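OK so the two-arm cell at Hurnby finally got its full service, and I promised a few of you I'd post how I do it. Long thread, get a snack.

If you missed the last one: this is the cell we call Collance. Two black arms, gray grid underneath, plain wall behind. It does small fiddly handling, pens and caps and that kind of thing, and it had gotten sloppy. The gripper would close fine in the morning and then start landing a hair to one side by mid-afternoon.

First thing I did was pull the log. 1,938 cycles since anyone touched the finger screws. My own rule is every 1,000. So yeah, that one's on me.

Power off, arms parked, and I go around every screw on the finger brackets with a hand driver. No power tools here, please! I've stripped one of those housings before and it took until July to get the replacement from Irnville.

Found 4 loose ones, all on the same gripper. A tiny bit loose, you'd never spot it by eye, but put a fingertip on the pad and wiggle and there it was.

Then cables. I'm a big believer in zip ties and I leave the tails long while I'm still moving stuff around, because if you trim right away you WILL need to redo that tie. What I'm checking is slack at the wrist. Bend the joint all the way one way, all the way back, and watch that nothing pulls tight or snags on the bracket.

After that I wipe down the finger pads (dry cloth, nothing fancy) and bring everything back up slow.

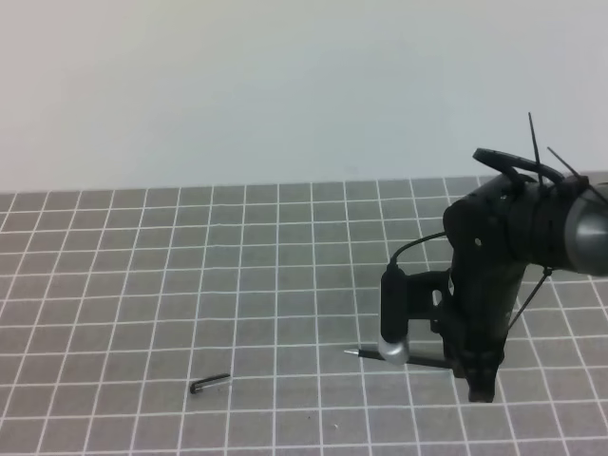

Two arms on the grid, then the wrist cam: 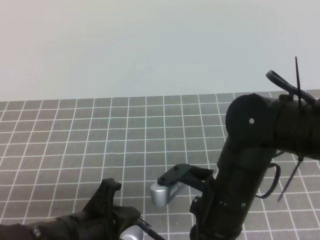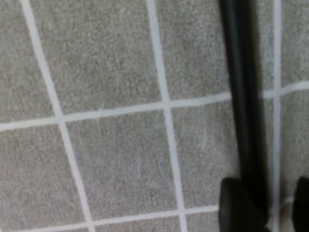
Heydari replied that I should be re-zeroing the wrist before touching the screws, otherwise you're tightening around a bad position and baking the error in. Fair point, and I went back and forth on it. I do it after, because a loose finger throws off my zero anyway. But I tried it their way on the second arm and the offset came out smaller, so I might be switching teams.

For the offset check I use the grid lines. Drive the fingertip over a crossing, stop, look, drive away, come back from the other side. If it stops in two different places you've still got play somewhere. Six crossings per arm is enough for me, and I write every one down in the notebook even when they're all good.

Wrist camera gets its own little check too. I look at the same crossing before and after a few moves and see if it's wandered in the view. If it has, the mount goes on the list ahead of everything else.

Still to do: trim the tie tails, put a fresh label on the spare gripper, and order more of the short screws. I'm down to my last bag and I keep forgetting.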